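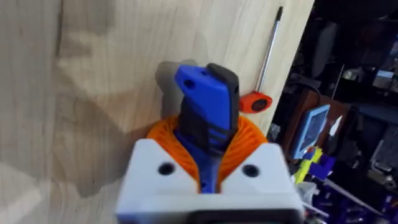
Caderno da bancada – setembro, entrada para o orçamento

Manhã, 9h40. Começo a lista de compras do próximo período antes que a Ildikó feche a folha. O pedido dela foi curto: o que é preciso para a tarefa das ferramentas, quanto custa, o que pode ficar para depois. Escrevo por ordem de conversa e passo a limpo no fim.

Ponto de partida

O Renzo quer manter a pinça que temos até ao fim do projeto Boros. Eu também. O corpo está bom e a eletrónica não deu trabalho. O que gasta dinheiro são os consumíveis e as ferramentas que pomos à frente dela. No orçamento anterior metemos tudo isto numa linha chamada "diversos" e depois ninguém soube dizer para onde foi. Desta vez vai separado:

– dedos e almofadas
– ferramentas para manipular
– superfície de trabalho e fixação
– câmara de punho e cabos
– horas de impressora

Valores todos em euros, sem IVA, salvo indicação.

Dedos e almofadas

A linha de almofadas é a que mais me preocupa. As nervuradas laranja têm boa aderência em plástico liso, mas as arestas vão arredondando e a partir de certa altura o cabo roda dentro da pinça. Não temos um critério escrito para a troca. Trocamos quando alguém se irrita. Para orçamentar é preciso um número, e o que combinei com o Renzo foi trocar o par a cada 500 fechos. É conservador, mas prefiro errar para esse lado nesta ronda e corrigir com os registos.

Duas hipóteses:

a) Continuar a imprimir cá dentro. O filamento flexível é barato, o tempo da impressora nem por isso. Cada par ocupa a máquina uma manhã e há fila com o pessoal do Doresov.

b) Encomendar à Tullow, que faz as peças a partir do nosso ficheiro. Mínimo de 17 pares por encomenda, prazo de três semanas. Pediram o desenho em STEP e só temos a malha. Alguém tem de refazer o modelo (eu, provavelmente).

A Ildikó inclina-se para b) por causa da fila. O Renzo diz que se encomendarmos agora ficamos presos a esta geometria e que ele ainda quer experimentar um passo mais fino nas nervuras. Têm os dois razão. Proposta: imprimir cá os pares até a geometria estar fechada e reservar a verba para a Tullow na segunda metade. Verba reservada: 300.

Nota para mim: os parafusos dos dedos também entram nesta linha. Da última vez saíram da gaveta comum e a gaveta comum não se repõe sozinha.

Ferramentas

Precisamos de unidades repetidas. Usar uma única aparafusadora é mau plano: se cair e partir, a recolha pára, e um modelo comprado mais tarde pode já não ter a mesma carcaça. Quero pelo menos uma sobresselente igual e mais uma de forma diferente, para variar a pega.

Critérios que ficaram acordados:

– sem fio, peso que a pinça aguente na horizontal sem a câmara de punho começar a tremer
– zona de borracha no cabo, porque queremos os dois materiais na mesma peça
– interruptor que se possa bloquear
– carregador com ficha normal, nada de bases proprietárias

Sobre o interruptor: falta decidir se trabalhamos com a bateria lá dentro. O Renzo quer, por causa do peso real. Eu punha um lastro no lugar da bateria e dormia melhor. Fica em aberto. O lastro não custa nada que se veja no orçamento, por isso não atrasa a folha.

Chaves sextavadas em T: acrescentar um jogo. A haste fina é um caso difícil para as almofadas e dá bom contraste com os cabos grossos. Preço de loja de ferragens, vai na mesma linha.

Superfície e fixação

A placa de madeira serve. Perguntei se valia a pena passar para um painel com acabamento baço, e a resposta do Renzo foi que primeiro arranjemos maneira de a prender sempre no mesmo sítio. De acordo. Dois grampos e um esquadro de batente, comprados cá. Marcas de posição com fita não chegam, descolam-se.

A parte de iluminação deixo fora deste pedido. Há sombra da pinça em cima da madeira em quase todas as posições baixas e um painel difusor ajudava, mas a Ildikó já disse que luzes são outra rubrica. Falar com ela depois do fecho.

Também fora do pedido, mas a fazer: arrumar o que está atrás da bancada. O tablet da capa azul-clara precisa de um suporte a sério e as peças de brincar podem ir para uma caixa com tampa. Custo zero.

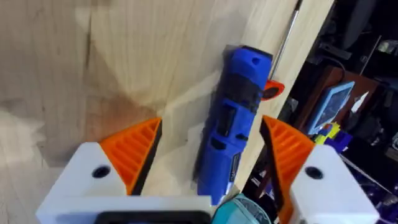 Câmara de punho

A câmara atual fica. O que falta é um cabo de reserva e um suporte que não dependa de cola. A Zanevik tem um suporte metálico ajustável e mandou cotação para o conjunto com cabo, placa de aperto e uma segunda câmara igual: 615, portes incluídos. É a linha mais cara da lista.

Perguntei se vendem só o suporte. Vendem, mas sem a placa de aperto o suporte não encaixa na nossa flange e teríamos de maquinar um adaptador. Fiz as contas com o Renzo e a diferença não paga o tempo dele na fresadora. Prefiro o conjunto completo. A segunda câmara fica guardada e calibrada, pronta a entrar.

Pedido à Zanevik antes de aprovar:

– confirmar o comprimento do cabo, que na cotação não aparece
– confirmar se o conector sai de lado ou por trás. Se sair por trás bate no punho quando o braço dobra
– prazo por escrito

Horas de impressora

Entra como custo interno. A Ildikó quer as horas na folha mesmo que não saia dinheiro, para se perceber quanto é que a oficina está a pagar ao projeto. Fiquei de lhe dar uma estimativa separada por peça. O Doresov tem prioridade nas manhãs, nós ficamos com as tardes e o que der para deixar à noite.

Resumo para a folha

Almofadas, reserva Tullow: 300
Conjunto de câmara Zanevik: 615
Ferramentas: aguarda preços, pedir a duas lojas
Grampos e batente: compra direta, fatura para a Ildikó
Impressora: custo interno, sem valor ainda

O que pode cair se houver corte: a ferramenta de forma diferente, depois a segunda câmara. As almofadas e a aparafusadora sobresselente não caem.

16h15. Conversa rápida com a Ildikó à porta do gabinete. Aceita a separação das linhas. Não gosta de ver uma reserva sem encomenda associada e pede que ponha na folha em que condição a verba é libertada. Escrevi: "geometria das nervuras aprovada pelo Renzo Ferraro e ficheiro STEP entregue". Ela quer também o nome de quem refaz o modelo. Pus o meu.

Perguntou ainda pela vida útil das almofadas e de onde vinha o valor da troca. Disse-lhe que era acordo entre mim e o Renzo e que os registos desta ronda vão servir para o rever. Pediu que isso ficasse escrito ao lado do número, e já está.

Por fazer

– refazer o modelo das almofadas em sólido (eu)
– decidir bateria ou lastro (Renzo e eu, antes de pedir preços das aparafusadoras)
– mensagem à Zanevik com as perguntas acima (eu, hoje)
– contador de fechos no registo, por par de almofadas. O Renzo diz que é uma linha de código. Cobrar-lhe a linha de código
– repor os parafusos da gaveta comum
– estimativa de horas da impressora para a Ildikó Hegedűs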